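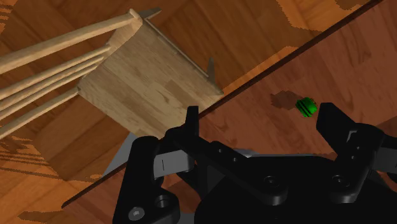 Figure 3. Rendering of a pale wooden chair with a plank seat and slender spindles.

3.2 What people told us about sitting

I went into this part of the study thinking we'd mostly hear about backs. Sore backs, stiff backs, that kind of thing. Instead we got pages and pages about kitchens! We sent our questions to households all over Draltport, and 247 of them wrote back, many with long notes squeezed into the margins (my favorite part, I'll admit). We asked which seat in the home got used most and why, and then we let people ramble.

Plain wooden chairs like the one in Figure 3 came up again and again. 39 households told us their most used seat was a hard one, even with a couch in the next room. Some said it was near the window, or the radio, or the kettle. One woman had been doing her crossword in the same spot for years and saw no reason to move to "the soft one," as she called it.

Henrike Rieger and I sorted the notes by hand in May, reading them out loud to each other, and we ended up with 8 groups of reasons. We didn't always agree. Henrike wanted habit and comfort kept apart, while I kept finding notes where the two were so tangled up that I couldn't pull them loose. We left those in both groups, so the totals in the next table add up to more than the number of replies. Comfort ratings, which we collected on a separate sheet, are covered in Section 3.3.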